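Portes ouvertes chez Fimar, à Kerumville : beaucoup de coussins, peu de réponses

On m'avait vendu la visite comme « une plongée dans le salon de demain ». J'ai donc pris la route de Kerumville un matin de mars, sans grand enthousiasme, je l'admets, mes deux dernières journées portes ouvertes chez des fabricants de meubles s'étant terminées devant un stand de crédit à la consommation. Celle-ci fait un peu mieux. Un peu.

Fimar occupe un bâtiment bas à la sortie de la zone commerciale, 800 mètres carrés d'exposition d'après la brochure distribuée à l'entrée. L'atelier se trouve derrière, séparé par une porte coupe-feu. La visite de l'atelier, celle pour laquelle j'étais venue, dure 19 minutes montre en main. On longe les tables de coupe, on s'arrête devant une machine à coudre à l'arrêt, on écoute un discours sur « le geste » et on ressort. Personne ne cousait. J'ai demandé où étaient tannés les cuirs, on m'a répondu « en Europe ». J'ai demandé où en Europe. On m'a proposé un café.

Reste l'exposition, découpée en petits salons reconstitués. La gamme Meredith tient la place d'honneur : des canapés larges, capitonnés, à gros accoudoirs ronds, dans des tons crème. Je comprends l'attrait. Assise dedans, on n'a plus très envie de se lever, et l'accoudoir est assez large pour y poser un livre ouvert. Mais j'ai vécu dix ans avec un canapé clair et je sais ce que deviennent les creux du capitonnage : miettes, poils, poussière, et l'embout de l'aspirateur qui n'entre jamais tout à fait. Sur l'entretien, la fiche du modèle conseille « un chiffon doux ». Pour un meuble à ce prix, j'attendais trois phrases de plus.

La gamme Clarow, plus sèche, plus droite, m'a laissée froide. L'assise est ferme, le dossier s'arrête sous les omoplates. Une affichette promet 90 nuances de tissu ; j'en ai feuilleté le nuancier et bon nombre des gris m'ont paru interchangeables sous les spots. Il faudrait pouvoir emporter les échantillons chez soi. On ne peut pas, ou alors contre une caution.

Venons-en aux coussins, puisque la maison en fait son argument de la saison. L'idée : un canapé neutre que l'on réchauffe par touches, un vert-gris pâle ici, un bleu canard là, et que l'on remanie quand on s'en lasse. Pourquoi pas. Sur le cuir crème, je reconnais que le bleu fonctionne très bien – c'est même la seule association que j'ai notée en pensant à mon propre salon. 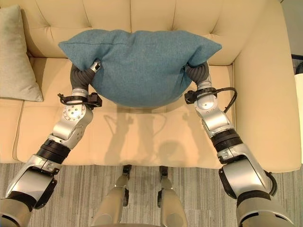 Le coussin bleu canard au-dessus de l'assise crème, le vert-gris contre l'accoudoir.

La matière a un aspect feutré assez réussi. Je me méfie tout de même de ces tissages qui font bel effet en magasin et boulochent au premier hiver. La housse est-elle amovible ? Selon l'étiquette, oui. Lavable ? L'étiquette n'en dit rien, et la réponse a changé selon la personne interrogée. Quant au prix, il faut compter le coussin à part, garnissage compris, et la remise « spéciale visite » ne s'applique qu'à partir de 3 pièces.

Faut-il y aller ? Pour essayer les assises, oui, à condition d'arriver dès l'ouverture : à onze heures, on faisait la queue pour s'asseoir dans le grand Meredith. Pour voir fabriquer un canapé, gardez votre essence. Le parking est gratuit, le café correct, et le catalogue papier se demande à l'accueil, il n'est pas en libre-service.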